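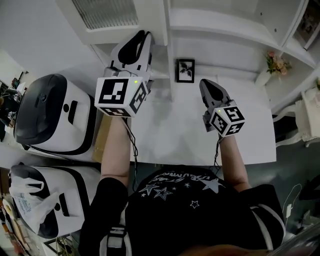 Arif Majumder wrote in to say he had read our old page twice and still couldn't tell whether the deposit on a desk comes back to him. It does. His message is why the money questions now come first.

# Desk rental at Prekeck: common questions

## Money

**Is the deposit refundable?**

Yes. The deposit is $200 per desk. We return it to the card or account it came from within 10 working days of your last day. We take money out of it for three things: a lost key, damage to the desk or cabinet, and unpaid printing. Normal marks from use are not damage.

**When is rent due?**

On the first of the month, for the month ahead. If you start partway through a month, you pay by the day until the next one begins.

**Can my employer pay?**

Yes. Send us the billing name and address before you sign. We can't reissue an invoice in a different name once it has been paid.

**Do you raise prices?**

We review them every October. If your rate is going up, you get a letter two months before the change. You can leave without the usual notice during that time.

**Can two people split one desk?**

Yes, if both are named on the agreement. You work out the hours between you. Only one of you can use the desk at a time, and each of you needs a key card. The second card is free.

## Your desk and cabinet

**What do I get?**

A desk, a chair, a cabinet that locks, and two power outlets. Wi-Fi is included. Monitors are not, but you may bring your own and leave it set up.

**Is it always the same desk?**

Yes, on a monthly plan. Day visitors sit wherever there is a free place in the Fovurwood room on the first floor.

**Can I choose which one?**

You can choose from what is open when you sign. Window desks go fast, and there is a waiting list for them. To get on it, email the front desk with your desk number. Being on the list doesn't commit you to moving.

**What can't go in the cabinet?**

Food overnight, anything flammable, and anything that smells. Batteries are fine if they aren't charging. We don't open cabinets except in an emergency or after your agreement has ended.

**Are my things insured?**

No. Our policy covers the building and our furniture. Many renter's policies cover a laptop away from home, but check the limit on yours. One member found hers stopped at $2,000, and her computer had cost a good deal more.

**Can I drill into the desk or paint it?**

No. Clamps are allowed if you put felt or cardboard under them. Tape is allowed on the desk but not on the walls.

## Getting in

**What are the hours?**

Monthly members can come in at any time. The front desk is staffed from 8 a.m. to 5 p.m. Day visitors need to be out by 5.

**My key card stopped working.**

Hold it flat against the reader and wait for the click. If nothing happens, call extension 131 from the phone in the entry. After hours that line goes to the person on call, who can open the door for you from home.

**Can I bring a guest?**

One at a time, for up to two hours, and you have to be with them. Sign them in at the front. For a longer visit, buy a day pass.

**Is there parking?**

Not on our lot, which is for deliveries. Street parking on the Duangkaew side is free after 6 p.m. Bikes go on the rack behind the building or in the hall downstairs, never on the stairs.

## Noise, calls and food

**Can I take calls at my desk?**

Short ones. Anything over five minutes should go in a phone booth. Booths can't be reserved. Meeting rooms can, through the calendar on the members' page.

**Can I eat at my desk?**

Cold food, yes. Hot food stays in the kitchen. Label what you put in the refrigerator with your name and the date. It gets cleared out at the end of each week.

**It's too cold where I sit.**

Tell the front desk and give your desk number. The heat is set by zone, so we may not be able to change yours without overheating someone else's. Space heaters are not allowed. We can usually offer a move.

## Leaving

**How much notice do I give?**

One full month, by email. Notice given partway through a month counts from the first of the next.

**Can I pause instead?**

Once a year, for one or two months, at half rent. Your desk is held, and your things can stay in the cabinet. Your card is switched off until you're back.

**Who do I write to if my question isn't answered?**

Ylva Strömberg handles agreements and deposits. For keys, heat, Wi-Fi and mail, write to the front desk. Members at our Pukham building have their own front desk and a separate printing account, so please write to them directly.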